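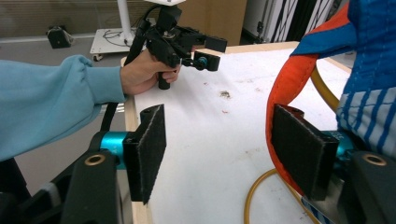

White table, wood edge.

November 2024 – bench notes, Trostham room

Tabletop scuffed, small brown specks over the surface, one dark bit of debris near the center. Plan: dry brush, then damp cloth, then look again at what is left. Specks that survive the cloth get logged as stains. No solvent near the wood edge.

Yellow-orange cable to be rerouted off the top; Rogério wants 300 mm clear on the working side. Blue padded item with the orange-red strap goes back to Maiara. Coiled black cables stay on the cart shelf for now. Large cardboard box – flatten if empty, ask Vieira first.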